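Fingertip contact with table surface after tool offset change, no stop triggered
Integration and Safety forum > Incident reports

cell_lead_north
Posted 2024-03-05

We are reporting a fault on a tabletop handling cell and request comment from members operating comparable equipment.
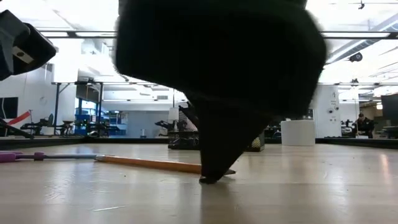
The cell is used for picking and placing small items, chiefly stationery and light hand tools, from a flat wooden table. The arm controller is a Harkberg unit. The gripper is an Ahonen two-finger model with replaceable fingertips. During a supervised run, the fingertip met the table surface on the final approach and continued to press downward until the operator used the stop button. The force limit did not trip. No person was hurt. The left fingertip was chipped and the table has a shallow mark.

The log shows 274 completed picks before the event. The fingertips had been changed at the start of the shift for a longer type. The tool offset was updated in the pick program. It was not updated in the recovery program, which the controller calls after a missed grasp. The contact took place during recovery.

Our questions are as follows. Should the force limit have stopped the motion regardless of the offset? Is there an accepted method for keeping the offset in a single location on this controller?

gantry_and_sons
On the first question, the answer depends on which limit was active. Harkberg controllers of that generation hold separate limits for program motion and for recovery motion. The recovery limit is set on a different page and is left high at delivery. Please state the value shown there.

cell_lead_north
The program limit is 3 newtons above the tool weight. The recovery limit was 198. We were not aware that the second page existed. It is mentioned in an appendix to the manual and does not form part of the commissioning checklist.

gantry_and_sons
That explains the absence of a stop. I would treat the limit as the primary cause and the offset as secondary.

m_ostrander_qa
I disagree with the order proposed above. The arm was sent to a position below the table surface. A correct limit would have reduced the damage, but the command would still have been wrong. In our facility a report that lists the limit first would be returned to the author, as it invites the site to lower a number and close the matter.

gantry_and_sons
I do not suggest that the matter be closed. A person reaching in to clear a dropped item is protected by the limit and by the guarding. The offset protects the table. If the classification is to follow risk to people, the limit comes first.

m_ostrander_qa
A limit on force is not a substitute for keeping hands out of the work area during recovery. The original post does not say whether access was possible at the time. That should be established before either cause is ranked.

cell_lead_north
Access was possible. The table is open on the operator's side, and the cell relies on reduced speed and the force limit during supervised work. The risk assessment considered program motion only. We accept that this is a gap and have withdrawn the cell from use until the assessment has been revised.

colis_user_2
We run the Colis vision package with a similar arm and had a related event in June. The item was thin and lay flat, the camera reported the height correctly, and the approach still went too low. The cause in our case was a worn fingertip seat that allowed the finger to tilt. I recommend checking the seat before attributing everything to software. Long, thin items such as pencils are a fair test, as the clearance to the table is so small.

cell_lead_north
The seats were measured this morning with both fingertip types fitted. No tilt was found. We will add the measurement to the record.

tolerance_stack
Regarding the second question in the first post: define the tool once in the shared frame table and have both programs call it by name. Remove the typed values from each program. The controller will then refuse to start if the tool is missing. We adopted this after a Gruteck audit and it took one afternoon.

m_ostrander_qa
A caution on the above. The shared table can be edited from the pendant without a password unless the access level is raised. One wrong entry will then affect every program at once.

tolerance_stack
Agreed. Raise the access level first, then move the values.

cell_lead_north
Thank you to all who replied. The actions now open are these:

Recovery force limit reduced to match the program limit, and both values recorded on the checklist.
Tool defined once in the shared table, with edit access restricted.
Table height verified by slow touch-off after any fingertip change, using program and recovery motion.
Risk assessment revised to include recovery motion and access from the open side.

The incident form will list both causes without ranking until the revised assessment has been reviewed. The supplier has been asked whether the recovery limit can be added to its commissioning checklist. No reply has been received to date.

gantry_and_sons
I maintain my view on the ranking but have no objection to the actions. Please post the supplier's reply when it arrives.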